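Clendmont Surgical Skills Society
Minutes of the spring meeting, Mar 15, 2019

Present: Leena Partanen (chair), Suha Nassar, Pentti Halonen, Aleksi Lindqvist. Apologies: Oskari Räsänen.

1. Minutes of the last meeting were approved with 2 corrections to the spelling of names.

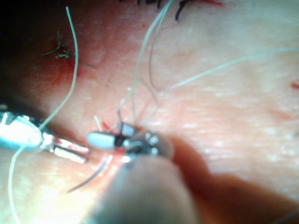

2. Newsletter. The print run stays at 1000. Peltonen has quoted 664 dollars, postage not included. Halonen will ask for a price with postage.

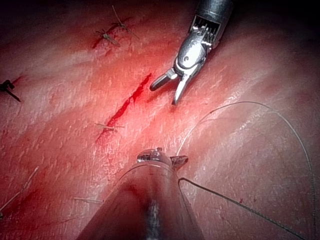 3. Summer dinner. Anholm can take us in August – the date is still open. Nassar proposed dropping the raffle. Agreed.

4. Dues. Partanen proposed keeping the student rate as it is for another year. 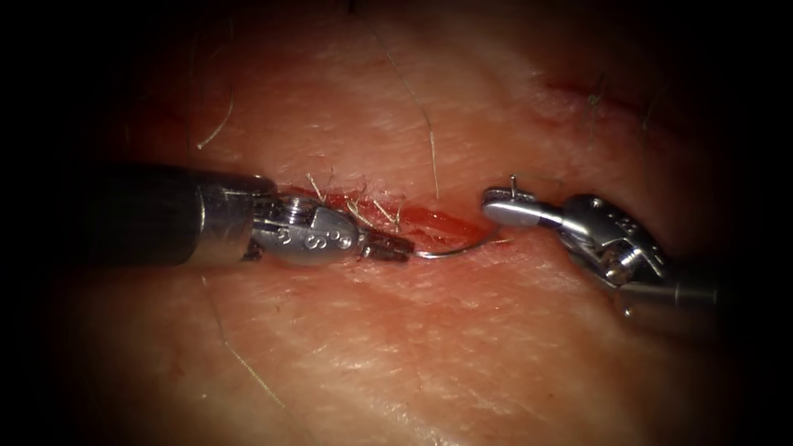 Lindqvist asked whether residents could pay the student rate too. Left for the next meeting.

5. Website. The old page comes down once the member list has been moved. Räsänen to do this.
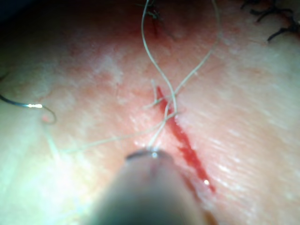
Suturing, close view of the incision.

Meeting closed. Minutes taken by S. Nassar.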